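Let People Who Know the Job Teach the Robot

Filed under: Opinion, Machines at Work

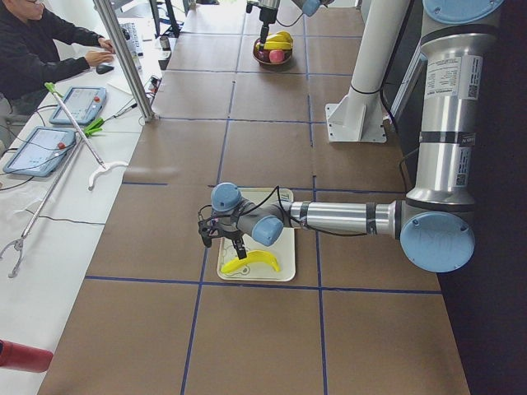

I have become a great believer in teaching robots by showing them, and my belief comes from fruit. Moving fruit is the dullest job you could pick, and I think it is the best classroom there is. Take one yellow toy banana on a white tray, with a gripper hanging over it and a bowl of other fruit farther up the table. Any four-year-old could tell you what ought to happen next. Now try writing that down as instructions for a machine! How wide do the fingers open? Which part of the curve do they close on? How do you come in over the bowl without knocking the bananas already in it? I tried it once on paper, for fun, and gave up after 30 lines with the banana still on the tray.

Your hands know all of this. They just can't write. So you let them do the job, either by taking hold of the arm and walking it through the motion or by steering it from a distance with a controller, and the machine keeps a record of what you did. Do it again with the banana turned the other way, and again with it near the corner. After enough rounds the record holds things you never could have put into words, such as the little pause before the fingers close.

My first try was at an open evening in Clalham last September. I was terrible. I had the remote control version, and for the first ten minutes I kept mixing up my left with the arm's left. Then something clicked and I stopped thinking about the joints at all. I was just reaching for things - it felt like the first time you back a trailer into a driveway and it goes where you meant it to.

People ask me which is better, hand guiding or remote control, and I go back and forth. Hand guiding is lovely for a beginner. You feel the weight, you feel when a joint is near its limit, and you don't need to learn any buttons. But your body is in the way, and you tend to drag the arm along paths that suit your own shoulder. With remote control you have to work within what the robot can do, and the motions come out cleaner for it. If I had to choose today I would start everyone by hand for a day and then move them to the controls.

The usual complaint is that this is slow. Fine, it is slow. A full set for one small task might run to 3000 demonstrations, and somebody has to sit there for every one of them. Still, I would ask what we are comparing it with. The old way had its own long weeks, and only a handful of trained people could do the work. Showing opens the door to the baker, the packer, the woman who has been sorting pears for half her life. They are the ones with the skill, and for once the machine is set up to take it from them directly.

Which brings me to the part I care about most. If the skill comes from people, those people should be paid properly for it and asked how they want the job done. I would love to see a packing house put its best sorter at the controls and give her a raise for it. I would also keep her mistakes. A fumble followed by a good recovery is worth a lot, and a record made only of perfect grabs leaves the robot with no idea what to do when the fruit rolls.

So if there is an open evening near you, go. Ask for the controls and don't mind the first ten minutes. I am going back to Clalham as soon as they will have me, and this time I want to try the grapes.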